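Minutes of the Gitix Street Book Club, October 12, 2025

Taken by me again, Elsie Costigan, because I made the mistake of owning a pen. If I've got something wrong, tell me before the next meeting and I'll fix it in pencil like I did last time.

Present: me, Karim Mansour (chairing), the two Ahmadpour sisters, Dot, Raymond, Priya and her mother, and Glenn, who came in during item three with his coat still on. Apologies from Louise, who has a new grandbaby and is forgiven everything until spring.

We started a little late while people sorted out tea. Karim read out the last minutes and they were passed, with one correction from Raymond. He did not say the May book was "unreadable." He said it was "unreadable in bed," on account of the weight. I've changed it.

1. This month's book

Long talk, good talk! We were on the Gendine novel, the one set in the lighthouse school, and for once everybody had finished it except Glenn. Dot loved it and had a whole page of notes. She thinks the aunt knew about the letters from the very first chapter and went on setting the table for four anyway, and she read us the bit with the soup to prove it. I hadn't noticed the soup at all. Priya said she'd gone back and reread the opening after finishing and it was like a different book.

Raymond was on the other side. He felt the middle dragged, and he has a point, there is an awful lot of weather in it. He also wanted to know how a school with that few pupils could afford a music teacher. The older Ahmadpour sister said her own school had fewer than that and had two music teachers, and we lost some time to hearing about them (one of them played the saw).

Priya's mother asked if the brother was meant to be likable. Hands went up and it split almost down the middle. I voted no. I still think no.

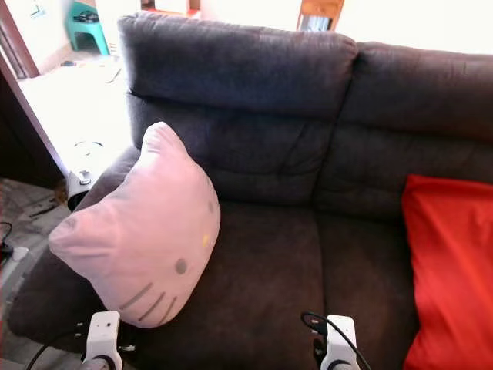
We then got onto the ending, and I'm going to keep this short because Louise reads these and she hasn't got there yet. Some of us cried. Karim says he had something in his eye, on a train, for three stops. Raymond thought the last chapter should have been the first one, and Dot told him to write his own book.

Scores were given out of ten as usual and I have them in the back of the notebook. It came in ahead of the May book and behind the one about the beekeepers, which I don't think anything is ever going to beat.

2. Next month's book

Three suggestions. Dot put forward a mystery, Karim put forward a history of salt, and the younger Ahmadpour sister put forward Ultura, which is a family saga and runs to 1,092 pages. There was a silence. She said the pages are quite small. Raymond asked if they were small enough to read in bed.

After some back and forth we agreed on the mystery for next month, with Ultura to be read over the winter in 4 parts so we can talk about it as we go. The younger Ahmadpour sister will work out where the breaks should fall and send them to everyone. Karim withdrew the salt very graciously but says it will be back.

Priya asked for a rule that we don't pick anything over 1,000 pages again without a vote. Agreed, all hands up, including the person who suggested it.

3. Reading ahead and spoilers

I raised this one. I don't mind people reading ahead, I do it myself, but the group messages have been getting a bit loose, and I found out who the father was while standing in line at the pharmacy. After a lively exchange we settled on putting the chapter number at the top of any message about the plot, and then a few blank lines. Glenn arrived here and asked what had happened to the father. He was told to read the book.

4. Large print and audio

Priya's mother would like large print where we can get it, and the library can usually order it if they know early enough. Dot will call them as soon as each title is picked. Glenn asked if listening counts as reading. Yes, it counts, we decided this last year and I have it written down. Raymond asked that his objection from last year be noted again. Noted.

5. Swap box

The box is full and the lid won't go on. Everybody please take something home with you! Anything left after the next meeting goes to the thrift store, apart from the cookbooks, which the older Ahmadpour sister has asked for. Also, somebody put in a library book. It has a stamp in it and it's overdue. I'm holding on to it, so if it's yours just have a quiet word with me.

6. Any other business

Dot wants to try inviting a local author and has one in mind from her swimming class. She'll ask what he would want to talk about and let us know.

Karim reminded us that we said we'd visit the used bookstore together and never picked a date. We got our calendars out and still didn't pick a date. He'll send round 2 choices and we'll go with whichever gets more votes, even if it isn't everyone.

Glenn offered to bring the cake next month. Accepted. Priya's mother asked for no walnuts.

To do:
Younger Ahmadpour sister: split up Ultura and send it out
Dot: library, then the author
Karim: bookstore dates
Glenn: cake, and finish the book
Me: type this up, which I've now done

E.C.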